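The two-arm cell at Faltport has new fingers, and we couldn't be happier with them! Henk Claeys fitted the set on 2021-01-26, with the old ones having done 4,000 picks.

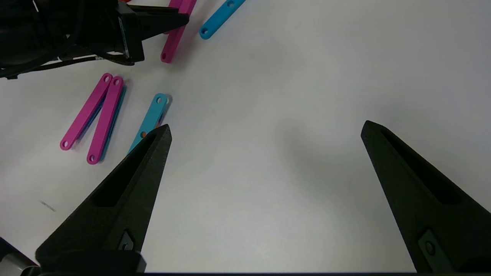 Link bars on the table at the Faltport cell.

Nele Lambrechts then went through the tip alignment, one arm at a time (slow work, but what a difference it makes). She likes to start with the flat bars, as they're thin and show up a crooked tip straight away. 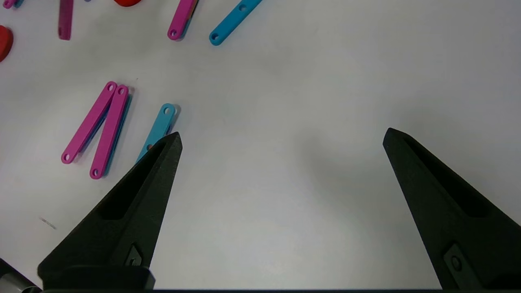

After that come 30 slow open-and-close cycles, another look at the mounting screws, and a wipe down the slots. Henk wants the screws checked again every 200 picks – do please write it in the log!

Related items
Koster feeder: spare belts are in
Puvura open day moves to June

We use cookies to count visits to this page.
© Benard | Contact | Back to top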